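Two evenings of sim work and my garage still smells like cutting oil

So the arm is bolted down again. I moved it off the old door I was using as a bench and onto the proper table Damian Trummer gave me when he cleared out his half of the shared shop, and the whole thing finally stopped wobbling every time it slowed down. Best free furniture ever! (He wants the vise back, though. We're negotiating.)

If you're new here, I'm building a little pick-and-place setup I call Bresik, mostly in the garage and partly at the Mullance workshop across town when I need the good drill press. The dream is that it feeds rods into a fixture while I drink coffee. The reality so far is 577 lines of Python and a lot of me saying "no no no no" and slapping the stop button.

After the December incident, when I drove the wrist into the clamp and bent a finger plate, I promised myself I'd run every new grip in the simulator first. I've mostly kept that promise. The part I've been fighting with is the rod pick, where the fingers have to come in on either side of an upright rod with a big block right behind it. Come in too deep and you hit the block, hang back too far and you're pinching with the very tips. 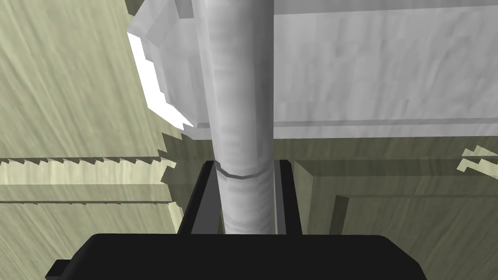
Rod between the fingers in the sim, with the block behind it.

I know, I know, the textures are ugly. Look at those sawtooth edges on the wood! I turned the render quality way down so my poor laptop could keep up, and I kind of like it now, it's like playing a game from when I was a kid. The stepped ring on the rod just above the fingers is my reference for grip height. I used to measure from the bottom of the rod, which meant every change to the table height messed up everything downstream.

I did 181 runs of that pick with the start position nudged a bit each time. Nearly all my trouble came from one dumb thing, the approach angle, which I had typed in as degrees in one file and radians in another. Ferdinand Camenzind spotted it over my shoulder in less time than it took me to open the file. Thanks, Ferdinand, you're insufferable.

Next up is printing a new left finger to replace the bent one, and then trying the same pick on the real arm at about a quarter speed. I've also got to reroute the air line before it gets chewed up by the elbow joint, so if anyone has a favorite kind of cable clip, leave me a comment.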